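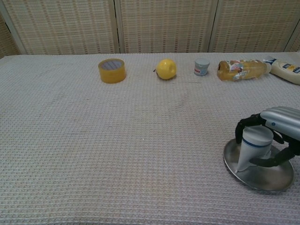

Stindetti H-11 Right Hand and Forearm: Setup and Care

The H-11 is a five-finger tabletop hand with an integral forearm housing. It is sold as a right-hand unit for benches where one operator loads household items onto the surface and the arm picks, tips and places them. This page covers mounting, the surface it works over, daily checks, and replacement of wear parts. Wiring for the shoulder and base is in the separate arm manual.

Supplied with the unit

Hand and forearm assembly
Wrist flange with four screws and locating pin
Signal cable, locking at both ends
Finger pad kit, two full sets
Hex keys
Calibration cylinder

Mounting

Power the arm down and lock the wrist before fitting the flange. Seat the locating pin first. Tighten the four screws in a cross pattern, in two passes. The flange should sit flush with no light showing between the faces. Route the cable along the outside of the forearm and leave a loop at the wrist large enough for full rotation in both directions. A cable pulled tight across the wrist will pass the startup test and then fault at the end of travel.

Set the base height with the hand lowered, fingers half closed. In that position the fingertips should clear the work surface by 12 mm. Enter the measured value on the Surface page of the controller. Do not enter the nominal table height from a drawing.

Work surface

A bare hard tabletop can be used, but a cloth cover reduces noise and keeps round items from traveling when they are released. Waffle-weave cotton works well. Pull it flat before the surface height is measured and measure on top of the cloth. Wash covers without softener, and replace any cover that has thinned in the working area.

Metal plates and trays need their own height entry. A cup lowered onto a plate with a raised rim will touch earlier at the rim than at the center, and the controller reads the early contact as a completed placement. If cups are being released at a tilt, check the plate entry before changing the grip. Polished steel also returns glare to an overhead camera. Move the lamp to one side, or lower the exposure until the rim shows as a clean line.

Keep stock items in a row at the back, with open cloth between them and the arm. Bottles may be laid on their sides. Turn the caps the same way if the same grip is to be used for all of them. A plain folding screen behind the table gives the camera a steady background and is recommended in rooms with foot traffic.

Grip settings

Grip force is set per item, on a scale from 0 to 300. Start low and raise the value one step at a time until the item lifts without slipping. Thin-walled cups should be taught empty. Soft squeeze bottles deform under the fingers, so teach them with the cap closed and use the slow close profile. For a cylindrical cup, place one finger high on the wall and at least one low, near the base. Two fingers at the same height let the cup pivot when it is tipped.

Daily checks

1. Wipe the fingers with a dry lint-free cloth. Use a damp cloth for sugar or juice residue, then dry.
2. Open and close the hand fully, three times, with nothing in it. Listen for clicking at the knuckles.
3. Confirm that each finger returns to its open stop.
4. Grip the calibration cylinder and compare the five readings with the card in the lid of the case.
5. Check the wrist cable for flattening or scuffs.

Do not use solvent on the finger pads. Do not oil the joints; they are packed at assembly and oil will carry grit into them.

Replacing finger pads

Replace pads every 1,000 hours of grip time, or sooner if the surface has gone smooth. Change all five together. Peel the old pad from the tip toward the palm. Clean the seat, press the new pad down from the center outward, and leave the hand open and idle for one hour. Run the calibration cylinder again before returning to work, and save the new readings.

Common faults

One finger lags on closing: tendon slack. Run Retension from the Service page. If the fault comes back the same day, the tendon cartridge needs replacement.

Hand opens during a lift: grip limit set too low, or signal cable not locked at the wrist end.

Reading drifts upward with no load: dirt at the open stop. Clean and repeat check 3.

Service

Tendon cartridges are fitted at the Landville workshop only. Contact Haiyan Deng for cartridge exchange and Lleucu Phillips for pads and covers. Quote the serial number from the underside of the wrist flange.

Page revised Jul 8, 2023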